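Cuvorine 小咄カードセット 基本箱（一般・職場編）

製品番号 CV-355
分類 話芸・余興用品／小咄カード
制作 Cletthorpe
取扱 Prerberg 通信販売部
価格 3000円（税別）
在庫 あり

概要

Cuvorine は、短い笑い話を一枚につき一話ずつ収録したカードセットです。朝礼、懇親会の司会、結婚披露宴の余興、語学教室の音読教材などでの使用を想定しています。基本箱には話のカード200枚と、索引カード、分類見出し、使用説明書が入っています。

収録作品はすべて口演を前提に書かれています。黙読用の笑話集から転載したものは含みません。地の文を短くし、台詞の話者が声だけで区別できるように語尾と呼びかけを調整してあります。

カードの構成

表面には題名、分類記号、所要時間、登場人物の数、本文を印刷しています。裏面には落ちの種類、間の取り方、言い換え可能な語句、避けたほうがよい場面を記載しています。本文と注記が同じ面に並ばないため、手に持って読み上げる際に注記が目に入りません。

所要時間は、標準的な話速で読んだ場合の実測値です。客席の反応を待つ時間は含みません。会場が広い場合や、マイクに残響がある場合は、表示の時間に二割程度を加えて見積もってください。

落ちの種類は次の記号で示します。

ち　地口落ち。同音または類音の語によるもの
さ　逆さ落ち。立場が入れ替わるもの
か　考え落ち。聞いた後に一拍おいて意味が通るもの
と　とたん落ち。最後の一言で全体の筋が決まるもの
ま　間抜け落ち。登場人物の勘違いで終わるもの

一話に二つの記号が付いている場合は、先に書かれたものを主とします。地口落ちの話は、方言や発音の違いによって成立しないことがあります。該当するカードには裏面に音の高低を示す線を添えました。

収録内容の内訳

分類は「職場」「家庭」「医者と患者」「店と客」「動物」「旅」「学校」「役所」の八つです。枚数は均等ではありません。最も多いのは「職場」、最も少ないのは「役所」です。翻訳を経た話は88話あり、題名の末尾に訳の記号を付けています。これらは原話の固有名詞を一般名詞に置き換え、度量衡と通貨を日本のものに直しました。

「医者と患者」には、病名を具体的に挙げる話を入れていません。「動物」のうち言葉を話す動物が出る話は、索引で別に引くことができます。長い前置きを必要とする話は基本箱から外し、別売の Pretorius 長話編に移しました。

収録例（「店と客」より、記号 と）

客が時計屋に入ってきて言った。
「この時計、一日に五分進むんだが」
「それは直せます」
「いくらかかる」
「明日の今ごろ取りに来てください。そのとき申し上げます」
「今ごろというのは、どちらの時計で」

裏面の注記では、最後の台詞の前に一拍おき、語尾を上げすぎないよう指示しています。「五分」は「十分」に言い換えることができますが、「一時間」にすると前半で笑いが起き、落ちが弱くなります。

収録例（「職場」より、記号 さ）

新入社員が課長に尋ねた。
「この会社では、失敗したら誰に報告すればいいんですか」
「まず私だ」
「課長が失敗したときは」
「そのときは、まず君だ」

注記は「最後の台詞は早口にしない。課長の声を一段低くとる」となっています。役職名は会場に合わせて変更できます。実在の上司が同席している場での使用は、裏面の「避けたほうがよい場面」に該当します。

仕様

用紙　厚手の白色カード用紙、表面加工なし
角　四隅とも丸く裁断
印刷　墨一色、分類記号のみ朱
書体　本文は明朝体、注記はゴシック体
綴じ　なし（任意の順に並べ替え可能）
箱　身と蓋に分かれる紙箱、仕切り板付き

表面加工を省いたのは、鉛筆での書き込みを可能にするためです。光沢がないので、舞台照明の下でも文字が光って読めなくなることがありません。その反面、水分には弱く、濡れた手で扱うと印刷がにじみます。飲食を伴う会場では、使用するカードだけを抜き出し、別売の透明ケースに入れてください。

旧版との違い

旧版は縦書きでしたが、現行版は横書きに改めています。カードの寸法は同一で、旧版の箱にそのまま収まります。分類記号の体系も引き継いでいるため、混ぜて使用しても索引は機能します。ただし題名を改めた話があり、旧版の索引カードからは引けません。併用する場合は現行版の索引を使用してください。

旧版にあった電話機に関する話のうち、ダイヤル式であることが前提のものは差し替えました。差し替えた話の一覧は使用説明書の巻末にあります。

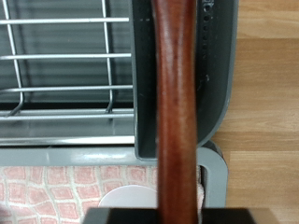

選び方の目安

持ち時間が一分以内の場合は、記号「と」または「ま」のカードから選ぶと構成が安定します。「か」は聞き手の理解に時間差が出るため、続けて二話を置かないでください。三話を連続して演じるときは、登場人物の数が少ない話を先に、多い話を後に配置します。

同じ分類から続けて選ぶと、職業や場所の説明を省略できます。一方で落ちの予測が容易になるため、三話目は分類を変えることを推奨します。使用説明書には、この考え方に基づく組み合わせ表を付けました。

語学教室で使用する場合は、翻訳話よりも日本語で書き下ろした話のほうが、助詞の省略や終助詞の用例を多く含みます。漢字には常用漢字表外のものにのみ振り仮名があります。総振り仮名版は用意していません。

別売品

Pretorius 長話編　一話三分以上の話を収録
補充用白紙カード　罫線入り、自作の話の記入用
透明ケース　カード一枚用、硬質
索引カード単品　旧版をお持ちの方向け

使用許諾

購入者本人が口頭で演じる場合、営利・非営利を問わず許諾の申請は不要です。出典の表示も必要ありません。本文を印刷して配布する場合、録音または録画を公開する場合、放送で使用する場合は、事前に Cletthorpe まで書面で申請してください。登場人物名や地名の変更は自由ですが、改変した本文を Cuvorine の名称で公表することはできません。

返品と交換

未開封品に限り、到着後八日以内の返品を受け付けます。落丁にあたるカードの欠け、重複、印刷不良は、開封後も交換の対象です。交換を希望するカードの分類記号と題名を添えて、Prerberg 通信販売部へ連絡してください。箱全体の返送は不要です。

内容が会場の雰囲気に合わなかった、期待した反応が得られなかったなどの理由による返品は、お受けしていません。

出荷は注文確定の翌営業日です。二箱以上の注文は一つの梱包にまとめます。のし紙は無地のもののみ対応し、名入れは行っていません。

掲載内容の最終更新　2018年10月30日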